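Our visit to the Hotia bottling works, 27th August

Well, we finally made it! Rajeshwari Raju had been promising to show us round since December, and she met all 27 of us at the gate with a hairnet apiece (mine would not stay on, and I gave up fighting it by the second hall). The syrup room comes first and smells wonderfully of ginger, then you climb to a walkway over the filling line, where it's so loud that Anil Marar took to pointing at things and mouthing the words — I caught maybe half.

The walk ended in the tasting room, with its dark gray carpet and round white tables, and I was very glad to sit down. 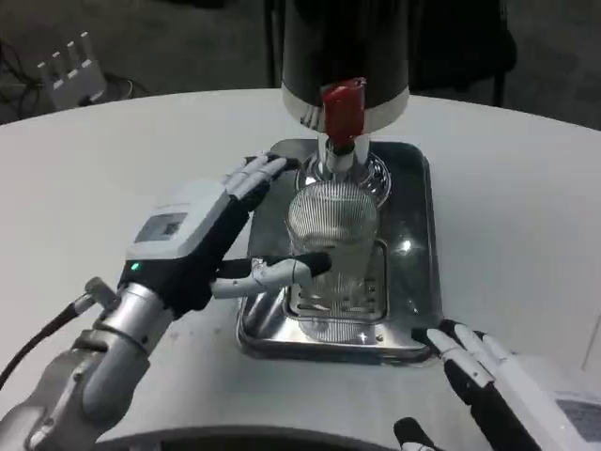

I went for the ginger, and then the lime, and Nithin talked me into the ginger again. The shop sells both by the case, so do leave room in the trunk.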